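I have finally fallen for jigsaws, and I blame Enda Rafferty entirely. He turned up on Boxing Day with a battered box from the charity shop, a harbour at dusk, and by teatime I'd forgotten to put the oven on. A whole afternoon gone, and I loved it!

Since then I've done three more, all from the swap shelf at the library. The best so far was a Horkeo one of a railway station, 900 pieces, with the loveliest thick card (you get a proper little click when they go in). The sky took me most of a week – pale grey, then slightly paler grey, then more of it. Treasa Mac Giolla says you should leave the sky until last. I always start with it, I can't help myself.

Sorting is half the fun. Edges first, then anything with writing on it, then colours on old baking trays that slide under the sofa when people come round.

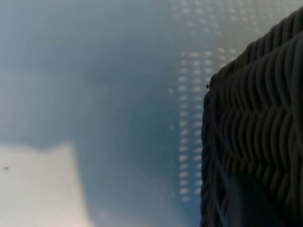 The next one is a monster, 1,297 pieces, a map of an island called Pretanberg that somebody made up, with tiny sea monsters and about a hundred little boats. Declan Lynch has had a go at it already and swears it's all there. I'm starting on Saturday with a big pot of tea and the radio on, and if anyone has a tip for telling one bit of blue sea from another, please leave it in the comments!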